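Clipper blade notebook, October
Batch from the Plistadero grooming salons, second visit 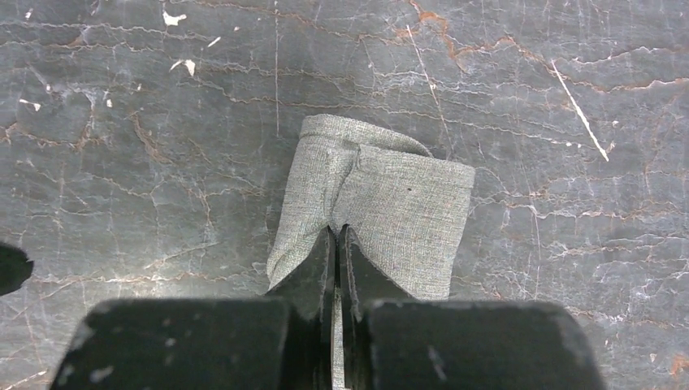

Started on the Plistadero blades after lunch. Same complaint as the first visit: blades that cut fine on a dry coat and then drag or leave tracks once the groomer gets to the belly and the back legs. The salon sent a mix of No. 10s, No. 7 finish blades and a few 40s, all bagged with the fault written on the tag, except three bags with no tag at all. Moved the teardown over to the old table and put a gray towel down first. The top is dark gray with fine crack lines all over it, some pale and some rusty orange, and a blade spring or a screw set down on that takes far too long to find again. It also has a long straight white scratch on it, and I keep taking that for a bit of wire. Towel stays. Screws go in the lid of the jar in the order they come out.

Before sharpening anything I wanted to know whether the fault was edge or tension. Last time we sharpened the lot, sent it back, and a good part of it came back in again. So this time every blade gets the spring checked as received, before it comes apart.

Using the pull gauge with the hook on the cutter tang, reading in grams at the point where the cutter just lifts. Three pulls per blade, middle value written down. Notes on four that are typical:

Blade A, No. 10, tag says "hot and pulling": 1,157 g. Too tight. Blue-brown heat mark on the underside of the cutter near the guide.

Blade B, No. 10, tag says "leaves lines": 1,028 g. In range. Edge rounded over on the left third, visible under the loupe.

Blade C, No. 7F, no tag: 1,107 g. Slightly tight, edge fair.

Blade D, No. 40, tag says "won't cut": the gauge would not hold at all. One leg of the spring was bent outward. Cutter could be moved with a fingertip.

So A and B have two different problems and we gave both the same treatment last time. I think that explains most of the returns. A tight spring will feel sharp on the test tuft and then heat up over a whole dog, and the groomer calls it dull by the end of the morning.

Cleaning. Everything went through the wash bath first, then brush, then air. The Economou cleaner we switched to in the summer is fine on hair and oil but does nothing for the white residue between the teeth on the finish blades. I believe that is dried conditioning spray. Warm water with a drop of dish soap and a nylon brush took it off, followed by a second pass in the bath to drive out the water. Blades must not sit after that. I left two on the towel while I answered the phone and one had a faint orange bloom on the heel by the time I got back. Wiped off with oil, no pitting. Put a line of oil on each one straight from the air gun from now on, even if it is going on the lap five minutes later.

Lapping. Used the Trarton plate, dressed this morning. First four passes of the comb gave an uneven pattern, heavy at the front rail and almost nothing at the back. Thought it was the blade, tried another, same pattern. Checked the magnet holder and found hair packed under one corner. Cleaned it and the pattern evened out. The two combs I started on need redoing and are set aside in the blue tray.

Grit: charged the plate with 200 for the chipped cutters only, then cleaned down and went back to the fine compound for everything else. I would like a second plate for the coarse work. Cleaning down between grits took longer than the sharpening, and I am not fully sure I got it all – there were two stray lines on the first finish blade afterward. They lapped out.

Test cuts. Wet and dry tufts both, on every blade. The dry test alone would have passed Blade A as it came in. For the damp test I used a doodle coat sample, washed and towel dried, held in the clip. Results after lapping and resetting:

Blade A: spring backed off. Clean on dry, clean on damp. Ran it on the clipper for ten minutes with no hair and it came off warm, could hold it in the hand without trouble.

Blade B: clean on dry, one faint line on damp at the left side. Lapped the cutter again, two light passes, line gone.

Blade C: clean on both from the start. Probably did not need to come in. Sharpened anyway because it was already apart, and I would rather we stopped doing that.

Blade D: new spring fitted. Clean on dry. Snagged on damp. Comb has a tooth bent very slightly inward, third from the right. Straightening a 40 tooth has never worked for me. Tagged as scrap, to ask the salon before binning it.

Rust protection. Trying Rusto on half the batch before bagging and our usual oil on the other half. Marked the bags with an R in the corner. The Rusto goes on thinner and I could not feel any film on the teeth afterward, so I don't know yet whether it is staying where it should. One concern is smell. The groomers complained about the spray we used two years ago, said the cats reacted to it, and they were right to complain. This has less smell but it is not odorless. Asked the salon to oil before first use either way and to tell us if any animal seems bothered.

Note for whoever packs the return: please put a slip in with the tension information in plain words. Something like "this blade was too tight, not dull". They adjust springs themselves in at least one salon, with pliers, judging by the marks on D and on two others. If they want to go on doing that I could show them how on the next visit.

Left to do:
Redo the two combs in the blue tray.
Remaining 7Fs, all washed and oiled, on the rack with the cutters wired to their own combs. Do not swap cutters between them.
The three untagged bags, C was from one of them. Call the salon about the other two.
Order springs. Used the last of the wide ones on D.
Clean the magnet holder before starting. Written on tape on the machine as well.
Check the R bags and the plain bags side by side before they ship, heel and underside, under the loupe.

Stopped at 5:40 p.m. Plate covered, bath drained, gauge back in its case.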